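Pinch fold on a slippery table, what am I doing wrong?
Laundry and Linen > Folding and Storage

Zdislava Slanina
8 Mar 2025
Right, I need help before I lose my mind. I've said yes to folding the T-shirts for the Vimevwood run in June, all 400 of them, and I've been practising the pinch fold (the one where you grab the shirt at the shoulder and halfway down, cross your hands over, give it a shake and supposedly a lovely neat rectangle appears). At home on the bed I can do it nine times out of ten. On the white tables where we'll be doing the proper batch I get a sausage. Every single time!

The top is really smooth and the cotton just skates about. I go to pinch and instead of lifting a bit of cloth the whole thing comes towards me. I've been using a plain lavender tee to practise on, nothing fancy, quite thin.
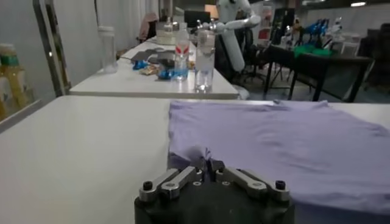 Lavender tee spread out, with a bit of it pinched up

So is it the table, the shirt or me? Would really like to crack this before the boxes turn up. Also if anyone's going to tell me to iron them first, no.

Boris K
Lovely colour that. I'd say it's the table, mostly. I had the same trouble when I moved my folding from the old pine table to a white glossy one and I ended up putting a bath towel down. Makes a world of difference, the shirt stays where you leave it and you can smooth it with the flat of your hand without pushing it off down the other end.

The other thing I'd say is look where the bottom of your shirt is. Some of it's hanging over the edge, and once it's hanging it pulls, however little, and thin cotton doesn't need much encouragement. Get it all up on the table before you pinch anything.

Anežka S
Agree with Boris on the overhang but I'm going to be a pain and disagree about the towel. If you've got 400 to do you'll be straightening the towel as often as you straighten the shirts. They ruck up. And you get fluff on anything dark. I'd sooner have the smooth top and learn to use it, you can spin a shirt round on a smooth table without picking it up and that saves ages.

Look at your peak as well, it's twisted. When I do mine I try to get front and back together between finger and thumb, straight up, no turning of the wrist. If it twists, you've usually got hold of more of one layer than the other and the shake will never sort that out.

Zdislava Slanina
Ooh, I hadn't thought about the twist at all. I do turn my wrist, I've just sat here doing it in the air to check and yes, I do. Thanks both!

I tried again with everything pulled up off the edge and it was better for a bit and then I got impatient and it went like this:
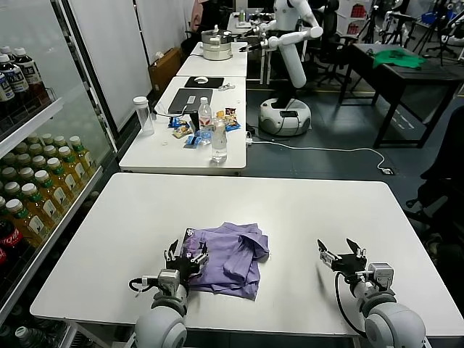
Bunched up again, bottles and snacks on the table behind

You can at least see the collar, so I know which way is up. The little dark tag kept catching my eye as well, is it worth folding so the tag's inside or does it not matter?

Bořivoj O
Doesn't matter a bit for a giveaway shirt. Matters if you're selling them, people like to see the size without unfolding your hard work.

My question is about the next table along. Is that lot staying there on the day? Water bottles and open snacks next to clean shirts would have me twitching. I did shirts for the Gernance choir tour and somebody's orange squash went over a finished pile. They were white, of course they were.

Zdislava Slanina
I never said the snacks were open, cheek! And it's a different table. But fair, we'll move the drinks before we do the real ones. The crisps and whatnot can stay, I'm not doing a whole day of this on an empty stomach.

Oľga K
Can I be the awkward one and ask why you're doing the pinch fold in the first place? It's fun and it looks clever, but for a big batch I think it's the wrong fold. They come out slightly different every time and when you stack them the pile leans. I'd use a folding board. I've got a Hubáček one, plastic, flaps on hinges, I've had it for years and it cost me very little. Flap, flap, flap, done, and all the same width.

Boris K
Boards are great until you're sharing one between several people, then it's a queue.

Anežka S
And they're slower! I will die on this hill. Once your hands know the pinch fold it's a couple of seconds a shirt. Oľga is right about the leaning though. I fix that by turning every other one round in the pile, collar end to hem end.

Oľga K
Couple of seconds if it goes right. Zdislava's had a sausage, a better one and a heap. No offence Zdislava!

Zdislava Slanina
None taken, it's a fair summary. Can you not pull a bad one straight and start again from where it is? I've been picking it up and shaking it out each time and that's half my morning gone.

Bořivoj O
You can, and I would. What I do with a crumpled one on a smooth top:

1. Leave the heap where it is and look for an edge you recognise. Collar, side seam, hem, any of them will do as long as you're sure which it is.

2. Slide it to one side so you've got a good stretch of table to open it out into. I'm right-handed, so I like the heap over on the left and pull across.

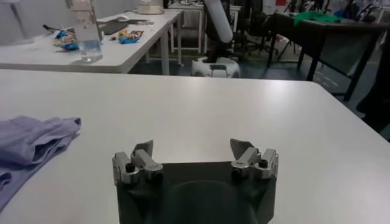
3. Take hold of the nearest corner or bit of seam and draw it slowly across the table. Don't lift it much. This is where your slippery top is a help, the rest follows along and a lot of the folds drop out by themselves.

4. Find the two shoulders and pull them gently apart till the collar sits in the middle.

5. Flat hand from the collar down to the hem, then out to the sides. Anything twisted, turn it back now.

6. Then do whichever fold you've decided on, I'm staying out of that one.

Boris K
That's more or less how I do tea towels. Still say a towel underneath.

Zdislava Slanina
Ok, I've been through that list twice and it works! Step 3 is the one I was missing, I was lifting everything far too high. I got 2 decent pinch folds in a row and then a third that I'm going to pretend was decent.

Oľga, would you say a board is worth getting if I only use it for stragglers and for the helpers who can't get on with the pinch? And how many shirts high do you stack before it topples? I was thinking 20 to a box layer.

Oľga K
Yes, for that I would. Twenty is too tall for thin cotton unless the box is holding the sides in. Try a pile with your own tees first and give the table a nudge.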